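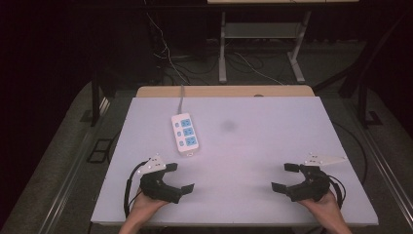
Ticket 232 – Power strip, desk with white top
Status: Open (reopened)
Category: Electrical / furniture
Logged: 4/20/23

Reported fault: Third socket drops out when anything is plugged into it. First two fine. Strip is the white one with the blue socket panels, a grey round thing beside each.

Reply from Fillex support: Please confirm the strip is fully inserted at the wall and that the total load is below the rated maximum.

Our answer: It is, and it was. The load was one phone charger. I have trouble believing a phone charger brought down a power strip.

Reply from Fillex support: Intermittent contact is commonly caused by movement of the cord. Please ensure the strip is on a stable surface.

Our answer: It's on a desk. The cord goes back over the wooden edge and I can wiggle it all day with no change in sockets one and two. If the cord were the culprit I'd expect all three to go. Happy to be shown otherwise.

Tried so far:
Different wall outlet. Same.
Different charger. Same, though it held for 6 minutes the first time, long enough for somebody to mark the ticket resolved.
Swapped with the spare Kuvach strip from the cupboard. Charger works normally on that one.

Second item, same desk: there's a grey smudge near the middle of the white top. Jirkovholm's care sheet says a damp cloth will lift "all everyday marks". It didn't. Their next suggestion was a 700 mL bottle of their own cleaner, and I'm not ordering that to find out whether it's a stain or wear in the surface. Dish soap first. The top only rests on the wooden desk, so worst case we flip it – assuming the underside is the same colour, and I haven't checked.

Wanted: replacement strip, or a reason socket three is different. Please don't close this again without one or the other.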